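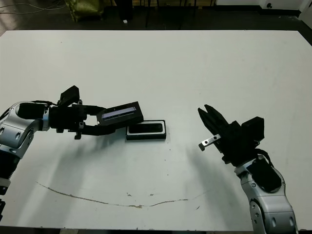
Two-arm bench cell: questions we get asked

This page covers the daily running and upkeep of the two-arm cell at Moltham. It applies to the white-topped bench only. The Aneck cell has different grippers and its own page.

Who can use the cell?

Anyone who has done the bench induction. Book it on the sheet by the door, and write down which tray you are using.

What is the start-up order?

Controller first, then the left arm, then the right, then the wrist cameras. Wait for each arm to report ready before you power the next. If the right arm comes up with a joint fault, switch both arms off and begin again.

Where does the tray go?

On the table between the arms, slightly to the left of the middle, flat and with nothing under it. Run the "tray find" routine every time it has been moved, even if it only got a nudge.

How should the gripper hold a phone-sized part?

Upright, by the long edges, with the fingers low down and most of the length standing clear above them. If the part leans when the wrist turns, open the gripper and pick it again. Do not turn up the force to cure a lean. The limit is set at 17 newtons and should stay there. 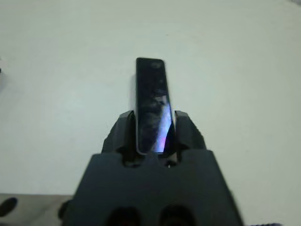 Geert Van Loon
Cell technician, Moltham

How often are the fingers checked?

Every 200 picks, or at the start of the day if the cell has been standing. Close the fingers on the gauge block and look for light between the faces. Wipe them with a dry lint-free cloth. Solvent leaves a film and the next part will slip.

And the screws?

Check the finger screws and the small bracket on each wrist with the short driver. Nip them up by hand. If one keeps working loose, take it out, clean the thread and refit it with a drop of the blue threadlock from the Sudus drawer. Leave it overnight before you run the arm.

The wrist camera picture is fine but the picks are off to one side. Why?

Usually the camera has shifted on its mount. Run the calibration at 2 heights and compare the results. If they disagree, reseat the camera and repeat. Shiny parts can also throw the edge finder, so try turning the part a little before you take anything apart.

Does the cable over the wrist need anything?

It needs slack. Turn the wrist slowly through its full travel and watch the loop – it should never pull straight or catch on the camera. Replace a cable with any nick in the jacket. Spares are kept with the Alhassan stock, top shelf.

Do marks on the tabletop matter?

Not to the arms. They matter if they fall inside the area used by tray find. Wipe the top with a damp cloth, with the arms parked and the power off. Please don't use scouring pads. They leave the surface shiny in patches, and that upsets the cameras more than a stain does.

What should go in the log?

The pick count, anything tightened or replaced, and any fault code in full. "Arm stopped" is no use to the next person.

Who do I ring if it stops and won't clear?

Vusumuzi Botha for the controller and software, Geert for anything mechanical. Leave the part where it is until one of us has seen it.

Page last changed Nov 10, 2023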